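Maintenance des périphériques - support de cours
Séance 4 : installer une imprimante réseau et son pilote
Intervenant : Marcelino Macedo - site de Toledo
3 partages | 0 commentaire

Rappel de la séance 3 : le système n'envoie jamais un document tel quel à l'imprimante. Le pilote le traduit dans un langage de description de page (PCL, PostScript), puis le spouleur le met en file d'attente. Un mauvais pilote donne souvent des pages de caractères illisibles.

1. Avant l'installation

Relever le modèle exact sur l'étiquette arrière. Dans la gamme Vosby, deux modèles au nom presque identique n'utilisent pas le même pilote. Vérifier ensuite la version du système et son architecture, 32 ou 64 bits.
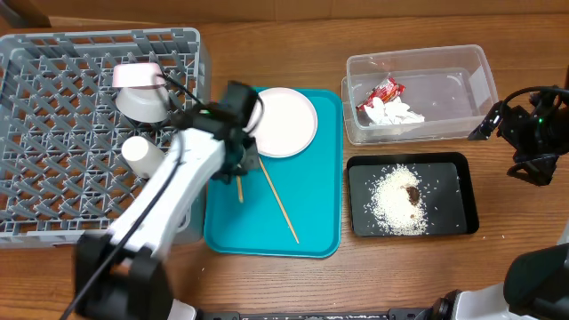 Télécharger le pilote sur le site du fabricant, jamais sur un portail tiers. Le paquet complet Vosby pèse 400 Mo et contient des utilitaires dont on peut se passer. Le pilote seul suffit pour les postes de la salle.

2. Adresse IP

Une imprimante partagée doit garder la même adresse. Deux méthodes :
- adresse fixe saisie sur le panneau de l'imprimante ;
- réservation DHCP, à partir de l'adresse MAC.

La seconde est préférable dans un parc important. À Dundisport, le serveur gère 233 réservations et aucune adresse n'est saisie à la main.
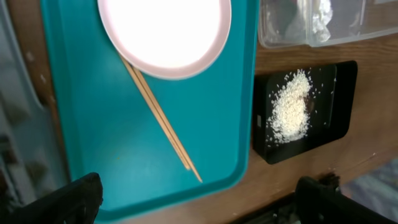

Créer ensuite un port TCP/IP standard sur le poste. Le port 9100 convient dans la plupart des cas. Éviter les ports WSD pour les postes fixes - ils passent parfois hors ligne après une mise en veille.

3. File d'attente bloquée

Procédure à connaître pour l'évaluation :
a) arrêter le service Spouleur d'impression ;
b) vider le dossier spool\PRINTERS ;
c) redémarrer le service ;
d) imprimer une page de test.

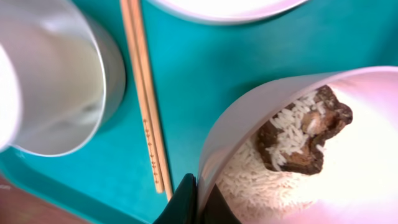

Baguettes en bois sur un plateau bleu-vert.

4. Consommables et entretien

Le toner d'origine Wollov est prévu pour 3 000 pages, la cartouche de démarrage pour 1 000. Ces valeurs supposent un taux de couverture de 5 %, rarement respecté avec des documents illustrés. 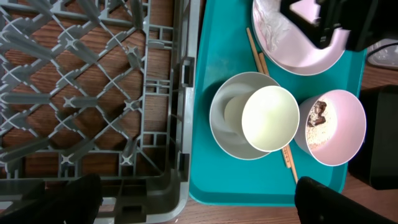
La page de test sert aussi à juger la qualité des images. Une bande blanche verticale indique un toner mal réparti ou une vitre laser sale. Pour le contrôle, choisir une photo avec des détails fins et des aplats. Imprimer en mode normal, puis en mode brouillon, et garder les deux feuilles.

À rendre : fiche d'installation complétée, avec l'adresse IP et la version du pilote.

Support mis à jour le 01/03/2023
© Marcelino Macedo | Contact | Haut de page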